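Toalhas, dobras e uma mesa verde: galeria de agosto

Quem acompanha estas páginas já sabe que tenho um fraco por tecido felpudo. Começou com os panos de cozinha da minha avó, passou pelos roupões (ainda devo aqui a galeria dos roupões, eu sei, eu sei) e foi parar às toalhas de rosto, que são, para mim, a peça mais simpática de toda a roupa de casa. São pequenas o bastante para se dobrarem em cima de qualquer mesa e grandes o bastante para fazerem uma bela confusão quando caem de qualquer maneira. Em agosto, com a casa de janelas abertas e o armário do corredor finalmente esvaziado, pus-me a arrumar tudo outra vez, prateleira por prateleira, e a pensar no que faz uma toalha ficar bonita mesmo antes de estar dobrada.

A galeria é curta, três fotografias apenas, todas com a mesma paleta de que tanto gosto: laranja-claro sobre verde-escuro. Fui escrevendo à volta delas aquilo que me apeteceu, como sempre, e quem vier só pelas imagens pode passar adiante sem que eu fique ofendida. Quem ficar para a conversa, puxe uma cadeira.

1. A toalha em repouso (ou quase)

Gosto muito deste tom, que umas pessoas chamam pêssego e outras laranja desbotado. Na loja Villetti, onde compro quase tudo para a casa de banho, vinha catalogado com o número 201, e durante anos foi assim que o pedi ao balcão: «queria duas do 201, por favor». É uma cor que perdoa muito e fica bem ao lado do branco, do cinzento e, como se vê, de um verde bem fechado. Reparem também na faixa tecida, um pouco mais escura, que atravessa o pano. Quando dobro, é por ela que me oriento: procuro deixá-la direita e virada para fora, e a pilha ganha logo outro ar.

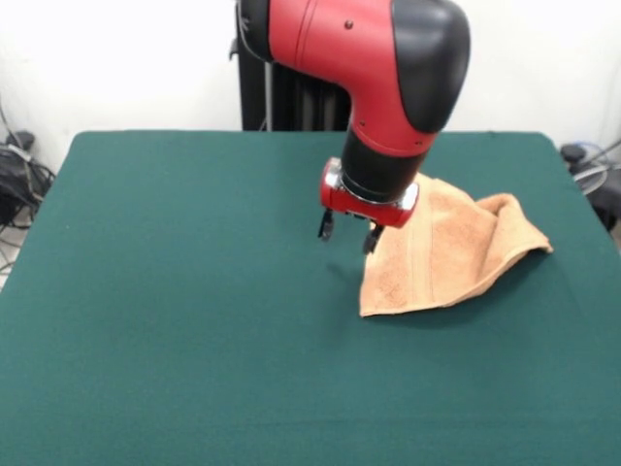
2. A mesa onde se dobra

Dobrar toalhas em cima da cama é um hábito que tive durante metade da vida e que as minhas costas acabaram por proibir. A Sioned Howells, minha vizinha de patamar nos anos em que morei no norte, foi quem me convenceu a passar para uma mesa, e de preferência uma mesa forrada. Ela tinha a dela coberta com um feltro grosso, preso por baixo com fita, e dobrava ali tudo, dos guardanapos aos lençóis de elástico (os lençóis de elástico! nunca percebi como é que ela conseguia). O pano de cima não foge tanto, as mãos trabalham com mais calma e uma peça clara destaca-se tão bem sobre o escuro que qualquer canto torto salta à vista.

A minha mesa de dobrar lá em casa chama-se Kestorero, nome que lhe ficou da etiqueta colada por baixo do tampo e que a família adotou como se fosse o nome de um cão. «Põe isso no Kestorero», dizemos nós, e toda a gente sabe onde é. Não é bonita, tem uma perna remendada, mas é larga e deixa-me estender uma toalha de banho inteira sem que nada fique pendurado. Para as toalhas de rosto sobra espaço por todos os lados, e é esse espaço que eu aconselho a quem me escreve a perguntar por onde começar: liberte-se a mesa primeiro, pense-se nas dobras depois.

Também vos digo que não vale a pena esperar por uma divisão impecável para fazer isto. Uma superfície livre já chega para se começar.
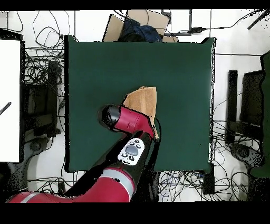
Toalha laranja-acastanhada sobre o verde; atrás, cartão e um pano azul-escuro amarrotado.

O azul-escuro, aliás, daria um belo par com o laranja numa prateleira aberta. Tenho 19 toalhas ao todo e só uma é azul, presente do meu genro Owen, que a comprou por engano julgando que era um tapete de banho. Fica sempre por cima da pilha, e eu vou trocando a que está por baixo conforme a disposição: às vezes uma clarinha, às vezes uma das laranja, que é quando o conjunto fica mais alegre.

3. O pico

Há quem pegue nas toalhas pelos cantos e há quem lhes pegue pelo meio. Eu sou dos cantos, fui educada assim, mas reconheço que um pano felpudo levantado pelo centro faz uma figura muito mais bonita, uma espécie de tenda, com as pregas a descer para todos os lados e a bainha ondulada cá em baixo. Nas lãs e nos linhos isto não resulta da mesma maneira. O felpudo tem corpo, aguenta o vinco redondo e não se desmancha em pregas fininhas.

A minha filha fazia montanhas destas na mesa da cozinha quando era pequena e dava-lhes nomes. A mais alta era sempre o monte Diron, vá-se lá saber onde foi buscar semelhante palavra, e não se podia tocar nela até à hora do jantar. Passei muitos fins de tarde a pôr os pratos à volta do monte Diron.

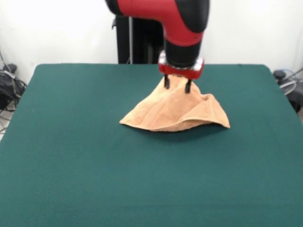 Hoje sou eu quem faz as montanhas, já sem nomes, antes de alisar tudo com a palma da mão e começar a dobra a sério. A minha é em três no sentido do comprimento e depois ao meio, com a faixa para fora. A Sioned dobrava em quatro e enrolava, o que dá uns rolinhos muito jeitosos para um cesto, mas que na minha prateleira rebolavam todos para o mesmo lado. Cada armário tem o seu feitio. No meu cabem pilhas de 8, e mais do que isso já roça na prateleira de cima e arranha o felpo quando se puxa.

Se tiverem toalhas antigas, daquelas com a barra um bocadinho encolhida, estiquem-na com as duas mãos antes de dobrar, devagarinho, de uma ponta à outra. Fica logo mais composta. E às que já perderam a graça, não as deitem fora, que para secar loiça grande ou forrar o fundo de uma gaveta ainda dão muitos anos.

Para a próxima ficam prometidos os roupões, agora a sério, e talvez uns panos de cozinha às riscas que encontrei no fundo do armário e de que já nem me lembrava.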